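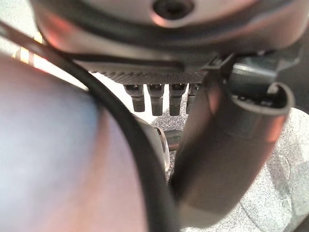 Kamran Hashemi
Minimum bend radius for a thin power lead with no markings on it? I have to route one across my desk and want to avoid a kink. The black cable here runs in one smooth arc, with a glossy sheath. Is a curve like that gentle enough for permanent use?

Ye-ji Hwang
Should be fine. Mine is bent way tighter.

Nathalie Brouwer
Check the data sheet. Without one, I use ten times the outside diameter for a fixed run. Measure with calipers and keep the first bend clear of the plug.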